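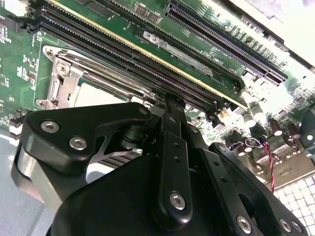 Photo: Gunnel Haugen

4.3 Fitting or replacing memory

Read this section through before you open the case. It applies to the Brimness workstation, order code 3056, and to the rack version, order code 3930. The two share the same board, but the rack version has a metal air duct over the memory which must come out first (see 4.2).

You will need:
a cross-head screwdriver, size 2
an earthing strap
the memory kit, still in its packet
a torch, if the bench is poorly lit

CAUTION: Shut the machine down fully and pull out the mains lead. Sleep mode is not enough. The slots stay live while the standby light on the board is lit.

1. Save your work and shut down from the menu.

2. Unplug the mains lead, then the screen, network and any USB devices. Hold the power button in for five seconds.

3. Lay the case on its side with the removable panel facing up. Undo the two thumbscrews at the back and slide the panel off.

4. Clip the earthing strap to bare metal on the case. Paint will not do.

5. Find the memory slots. The name of each slot is printed on the board beside it. Write down which slots are in use before you take anything out.

6. To remove a module, press the latches at the ends of the slot outwards until it lifts. Hold it by the short edges and pull it straight up. Put it on an antistatic bag.

7. Take the new module out of its packet and compare the notch in its lower edge with the ridge in the slot. If they do not line up, turn the module round. If they still do not line up, it is the wrong type and must not be forced.

8. Press down on both ends together until the latches click. This takes more force than most people expect. The board may flex slightly.

9. Check that the module sits level along its whole length. A module that is higher at one end has not gone home.

10. Refit the air duct (3930 only), the panel and the thumbscrews. Reconnect the leads, mains last.

NOTE: Fit modules in matched pairs. Kits sold by Vistico are tested as a pair and carry the same batch number on both labels. Do not peel the labels off, as the warranty depends on them.

First start after a memory change

The first start is slow. The screen can stay blank for several minutes while the board checks the new memory, and the fans may run at full speed. Leave it alone. Switching off at this stage means the check begins again next time.

When the start screen appears, press F2 and open the Memory page. The total shown should match what you have fitted. If it is too low, go back to step 5 and reseat the modules one pair at a time.

Error 47 means a module has been found but cannot be read. Reseat it first. If the error comes back, try the module in another slot. An error that follows the module points to a faulty module, and one that stays with the slot points to the board.

CAUTION: Do not clean the contacts with a pencil rubber or household spray. Use a dry, lint-free cloth.

Returns go to the Zidness service desk, marked for Katalin Pintér. Enclose the old module and a note of the slot it came from.

Section last revised October 6, 2019 (J. Mészáros)

4.4 Replacing the board battery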